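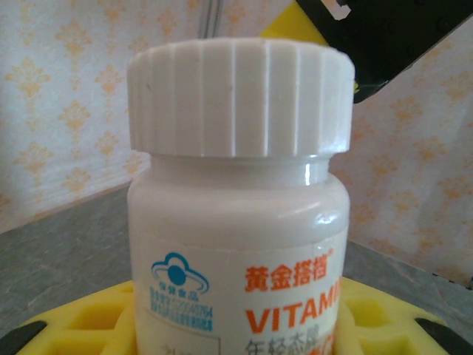

Page last changed: June, by K. Grabowska

Dudek bottle cell — one arm, foam holder, wrist camera

For small packing rooms that handle screw-cap bottles in mixed labels. The Dudek picks a bottle out of its foam holder, shows the label to the camera, sets it down in the outgoing tray. It doesn't fill or cap. If you need filling see the Grorkeck line, separate page.

What it handles
Upright plastic bottles, vitamins and supplements mostly. White bottle with a ridged white cap and paper label, like the 黄金搭档 one, is typical work. Glass on request, ask first.
Payload 500 g, bottle and contents together.
Labels in any script. The camera compares against a stored label, it does not read the language.

Holder
Yellow foam with cutout pockets, rectangular and rounded. Bottle should stand straight and touch foam on both sides. If it leans, change the foam, don't pack it out with card. Spare foam ordered from Bultuneo, 7 working days.

What's in the box
Arm and gripper
Wrist camera with cable
2 foam holders
Stop button on a long lead
Printed quick guide (the online one is newer, use that)

Setting up
Any flat steady table. Power, then network, then arm. Teach one bottle by hand, save it, run it slow. Teaching a new bottle takes an operator two tries as a rule, more if the cap is glossy and there's a window behind it.
Glossy shoulders throw highlights — turn the bottle so the brand name faces the camera and save again.

Who does what now
We get asked this more than anything about the arm itself, so from our own packing room at Ziratley:

Before, label checks were done by eye at the end of the bench, in pairs. Now the cell does the first check and people take the rejects, the changeovers and anything odd-shaped. Genowefa Chmielewska did label checks for years and now writes the bottle settings for the whole room. Her hands are better for it, her eyes too she says. Ona Jaunzems went the other way, tried the cell and asked to go back to hand packing. That was fine, there is still plenty.

Things that got worse: more standing about while it runs, less talk across the bench. We moved the cell so operators face each other again and it helped some. Breaks stay at the same times, the cell waits. Please don't set it up so people wait on teh arm.

Pay grade for cell operators was raised in our room. Yours is yours to sort out, but sort it before delivery.

Training
One session on your site, Wednesday mornings only for now. Maarja Petrauskas runs it. Send the people who will use the cell, not just the supervisor. Bring your own bottles, the awkward ones especially.

Care
Wipe camera window each shift. Check gripper pads for dust, foam crumbs get in there. Nothing to oil.

Known issues
Torn or lifted label corners get rejected even when the print is fine. Being worked on.
Stop lead is stiff when new, lay it out flat overnight.

Price and lead time by quote. Barbara Adamczyk handles orders, put the bottle height and cap diamater in the first message and it goes quicker.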